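Panirora Küchenseife am Stück
Hersteller: Predach
Neu im Laden seit 18. Juni 2022

Festes Reinigungsstück für Spüle, Töpfe, Bretter und alles, was beim Kochen Spuren abbekommt. Unparfümiert oder mit Zitronengras.

Wir haben lange nach einer festen Küchenseife gesucht, die wir selbst jeden Tag benutzen möchten, und mit der Panirora sind wir richtig glücklich! Sie schäumt dicht und feinporig, riecht in der unparfümierten Variante nach fast nichts und lässt sich mit einem feuchten Schwamm sofort aufnehmen, auch wenn das Stück eine Woche trocken gelegen hat. Wer bisher nur flüssiges Spülmittel kennt, muss sich ein paar Tage umgewöhnen (man nimmt am Anfang immer zu viel), danach geht es wie von selbst.

Predach siedet die Seife in kleinen Chargen und lässt jedes Stück 11 Wochen reifen, bevor es verpackt wird. Dadurch wird es so fest, dass es auch am Rand der Spüle nicht gleich weich wird. Im Februar kam die erste Lieferung zum Ausprobieren zu uns, und das Teststück aus der Ladenküche ist immer noch nicht ganz aufgebraucht.

Was drin ist
Verseiftes Raps- und Kokosöl, feines Kreidemehl, Soda, Wasser. In der Variante Zitronengras zusätzlich ätherisches Öl. Mehr als 70 Prozent der Masse sind reine Seife, der Rest ist vor allem Kreide. Sie gibt dem Schaum einen ganz leichten Biss, den man zwischen den Fingern gerade noch spürt.

Wofür wir sie nehmen
Edelstahltöpfe mit angelaufenem Boden, Emaille, glasierte Backformen, Holzbretter nach dem Zwiebelschneiden, den Rand der Spüle, die Griffe der Schubladen. Bei Rote Bete, Kirschsaft und Tomatenmark reiben wir den Schwamm kräftig ein, legen den Schaum auf die Stelle und lassen ihn drei Minuten liegen. Dann mit klarem Wasser nachwischen. Sehr alte Flecken brauchen manchmal einen zweiten Durchgang, und auf offenporigem Material kann ein Rest Farbe bleiben.

Für Teigschüsseln ist die Seife eine kleine Freude, der klebrige Rand geht wunderbar ab. In der Backstube benutzen wir sie nach jedem Ansatz mit dem Brotitard, dem Gärkorb-Set, das ihr ebenfalls bei uns findet. Die Körbe selbst bitte nur ausbürsten.

Wofür lieber nicht
Aluminium, geöltes Gusseisen, unversiegelter Marmor und Hochglanzlack. Bei farbigen oder empfindlichen Oberflächen immer zuerst an einer verdeckten Ecke probieren.

Aufbewahren
Am besten auf einer Ablage mit Rillen. Wir mögen die Keramikschale von Van Damme sehr, die ist schwer genug, dass sie beim Reiben nicht wegrutscht, und das Wasser läuft nach vorn ab. Eine alte Untertasse mit zwei Hölzchen darauf tut es genauso. Reste einfach anfeuchten und auf das neue Stück drücken, über Nacht halten sie zusammen.

Lieferumfang
Einzelstück in der Papierbanderole oder Vorratspack mit 3 Stück im Karton. Duftrichtungen lassen sich im Vorratspack mischen, bitte bei der Bestellung ins Bemerkungsfeld schreiben.

Hinweise
Nicht in die Augen bringen, außer Reichweite von kleinen Kindern lagern. Bei trockener Haut Handschuhe tragen. Kleine Unterschiede in Farbe und Kantenform kommen bei jeder Charge vor. Bei sehr hartem Wasser kann ein weißlicher Schleier zurückbleiben, den ein Spritzer Essig im letzten Wischwasser löst.

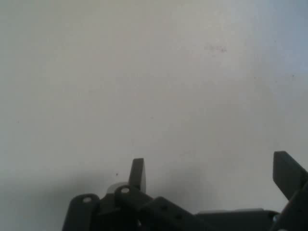 Blasser, rötlicher Fleck auf heller, matter Fläche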